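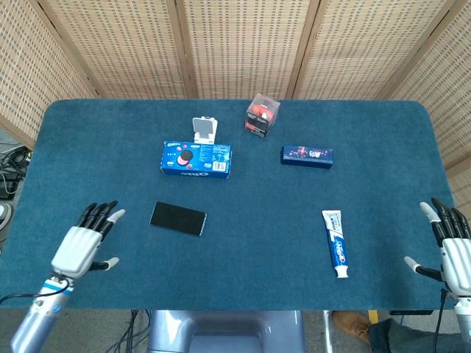 Kelemen Camera Repair and Support
Ticket: Soft images at long end, Varkine 300
Opened by: Araceli Gallardo
Status: Closed, with reservations (see last entry)

Original message

My Varkine 300 has gone soft. I bought it used in December, it was fine for a couple of months, and now anything past the middle distance looks smeared. I shoot mostly herons and the odd moon. The seller says it's my technique. I have been using a tripod since before the seller was born, so I'd like a second opinion. Body is the Wakivico, firmware up to date as far as the menu tells me.

Araceli

Reply, Dirk Böttcher, support

Hello Araceli. Please try the following first and let us know:
Clean the lens contacts with a dry cloth.
Reset the camera to factory settings.
Update the firmware.
Turn stabilization off when the camera is on a tripod.

Araceli Gallardo

I did all four. I don't see how a factory reset was ever going to fix a lens, and it wiped my custom buttons. Same smear. Stabilization was already off.

Dirk Böttcher

Thank you. Sorry about the buttons. Could you send two files at 1/500, one autofocus and one focused by hand in magnified live view? Same target, same tripod position. A brick wall or a printed page works well. Please send the raw files.

Araceli Gallardo

Sent. Target is the side of my neighbor's garage. The manual one is better but I wouldn't call it good. Before anyone says "focus adjustment," I tried that too, and it made it worse in both directions.

Internal note, Helmut Lenz, workshop

Looked at the two files. Autofocus frame is off, but the manual frame has a double edge on the mortar lines, up and down only, nothing sideways. A focus error doesn't look like that. Decentering usually shows on one side of the picture more than the other, and this is the same corner to corner. I would not book it in for an element check yet. Ask what is on the front of the lens and what it's standing on.

Dirk Böttcher

Araceli, do you use a filter? And which tripod head and foot are you using?

Araceli Gallardo

Clear filter, came with the lens. The head is a Stestton, rated for far more than this weight according to the box, for whatever a rating on a box is worth. Foot is a replacement, also from the seller.

Dirk Böttcher

Please repeat the manual test with the filter removed. Then do it again at 1/30 with the two-second timer, and once more with the lens resting on a beanbag or a folded coat.

Araceli Gallardo

Results, in the order I did them.

Filter on, tripod, 1/500: soft, double edge.
Filter off, tripod, 1/500: much sharper. Autofocus also hits now, nine tries out of ten.
Filter off, tripod, 1/30, timer: soft again, up and down.
Filter off, beanbag, 1/30, timer: sharp.

So that's two faults, if I'm reading it right, and neither one is the lens. I'm a bit suspicious of an answer that tidy. Why was it fine for two months with the same filter?

Internal note, Helmut Lenz

Fair question. I don't have an answer from here. Was the light different, was she shooting closer? A poor filter can get by at short distances and fall apart on a far target. The foot is easier: one screw backing out would do it.

Trinidad Lorente, support (covering for Dirk)

Hi Araceli, picking this up. Were the earlier pictures mostly of nearer subjects? And could you check the screws on the foot with a hex key, with the lens off the tripod?

Araceli Gallardo

I went back through the folders. In the early months I was at the feeder, so yes, close. The far shots started when the herons came back. One screw on the foot turned most of the way round before it bit. I've tightened it, and 1/30 on the tripod is better, though still a touch behind the beanbag. I'm not convinced by the head.

Trinidad Lorente

A small difference at that speed wouldn't surprise us. If it bothers you, try another head before buying anything. We don't see a reason to bring the lens in. OK to close?

Araceli Gallardo

Close it. I'm keeping the files, and if it goes soft again without the filter I'll be reopening this with the same garage wall. The reset advice should come off your list.

Closed May 2024. Reset step passed to Serena Lombardi for review of the standard reply.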